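Journaling group "Trovel" adds evening hour after waitlist fills up

A free self-reflection group in Julunska is adding a second session in July after its waitlist hit 79 names, organizers said.

The group, called Trovel, meets in the upstairs room at the Kostiuk reading room. People write by hand for an hour, mostly on one question, then talk or don't talk. No phones. Sharing is optional and always has been.

Magdalini Kokkinos started it two years ago after leaving a job she'd held most of her adult life. "I knew my title and my to-do list," she said. "Somebody at a party asked what I liked and I had no answer. I went home and wrote for a while. It was mostly complaints."

This season's question is "What do you still do only because someone once praised you for it?" It will carry over to the new session, which starts at 7:30 p.m. The morning one stays at 10.

Bohdan Demchenko, a retired bus driver, has been coming since spring. Says he almost quit after the first week. "I wrote half a page and got mad. Second week I wrote about my brother." He didn't want to say more then that.

Not everyone is sold. Akosua Owusu, a counselor in private practice in town, said writing groups can help people slow down and notice their own habits, but she worries about folks using them in place of care. "If you're in real trouble, a notebook isn't enough," she said. Kokkinos agrees — there is now a sheet by the door with local counseling numbers, and group leaders are told to point to it early.

Costs are small. The group got by on $525 last year, nearly all of it notebooks and tea. Room is free. The new session caps at 60 people, split across the big room and the side room, and Orysia Savchuk will lead it. She came in as a member last fall and has been filling in on mornings when Kokkinos is away.

Savchuk said evenings may be a different crowd. More people coming straight from work, more tired. She plans to keep the first ten minutes silent and see how it goes. Might change, might not.

Sign-up is at the Kostiuk front desk, paper only for now. People already on the waitlist get first pick and should of heard by phone this week. Bring a pen. Notebooks provided while they last.

A booklet of past questions is also in the works, no date yet.
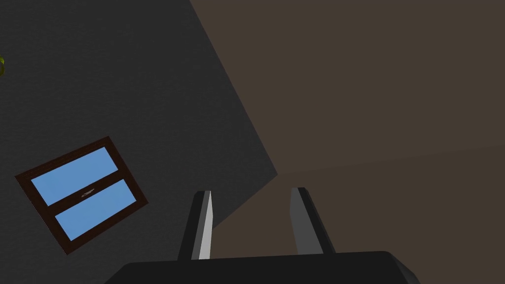
Gripper, computer rendering.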